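Claritside household chores pilot: progress report to the Rorklow fund
Prepared by Bernardo Pinheiro, November

You asked for a plain answer on whether the machines can do the chores yet. They can't. The money this quarter has gone mostly on people, and I expect the next lot will too.

Recording at Zamcombe is going well enough. Staff work through the chores with hand-held grippers so that there is something for the machine to learn from. Cloths on a table are still the main job.
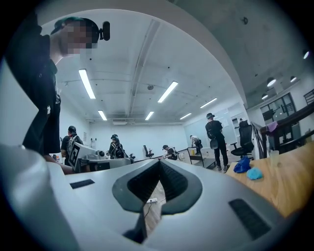
Page 3

We have 1,627 recordings, of which 226 were thrown out on checking. Nghĩa Đỗ thinks the rest will be enough for folding. I don't share his confidence. On the last trial the arm managed 121 folds that he was willing to pass, and I would have sent a fair few of those back. A flat cloth laid square is one thing. A crumpled one is what people have at home.

The supplier's summary calls this "near ready for the shop floor". Please don't repeat that to the Sowerby branch, who have already asked when they can stop paying for Saturday cover.

Floor space is tight with several people recording at once, and the marker boards have to share it with desks and chairs. Nghĩa wants a second room. I have said no until the checking catches up.

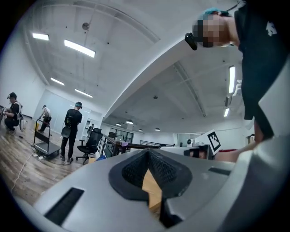 Work planned for next quarter

Folding from a crumpled start, with no one tidying the cloth first. Clearing cups, if folding improves. Wiping down has been dropped, and I would rather not put it back to please the supplier.

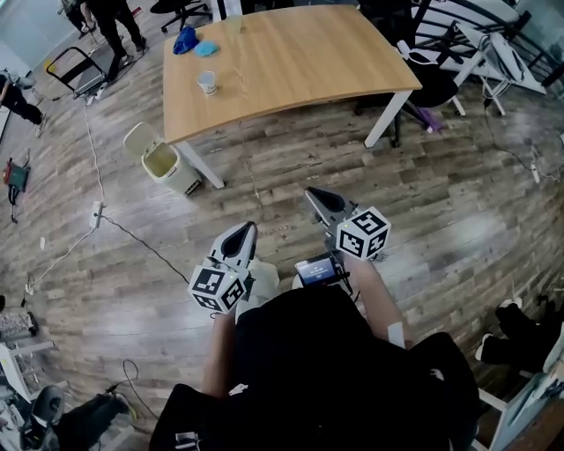 Two hand-held grippers in use, with the cloths on the table behind.

I am asking for the second payment to be held until the crumpled trial is done. Wages for the recording staff should go through as normal.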